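Home | Makers | Recipes | Party Table | About

Fionnuala Fitzgerald keeps her paper cups sorted by color, and she will happily pull out every sleeve to show you. "I started with white ones like everybody else," she says. "Then I saw a stack in olive and that was it, I was gone!"

She now runs Pludemley, a little party supply shop with one long counter and a back room full of boxes. When we stopped by on a Tuesday she was putting together an order for a birthday lunch, 40 guests, with a customer who had asked for "anything except pink."

So how does she pick? "I put two on a table and walk away," Fitzgerald says. "Then I come back with my coffee and look again. If I still like them together, they go in the box." She loves a quiet color beside a loud one, and she'd much sooner mix two plain cups than buy one with a pattern all over it. Her business partner, Enda Quinlan, prefers stripes (they've agreed to stock both).

The pair she's most excited about right now is charcoal and a bright yellow-green.

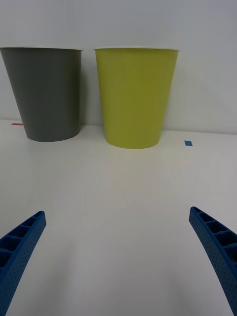
Charcoal gray and yellow-green, both with a pale rolled rim.

"The gray makes the green look even greener," she says. "Put lemonade in one and iced tea in the other, and you hardly need flowers." She wants to try the gray with a deep orange next, once the new sleeves come in.

Recent posts
Noman Virk on folding napkins fast
Five punches for a big bowl
Tablecloths that survive a yard party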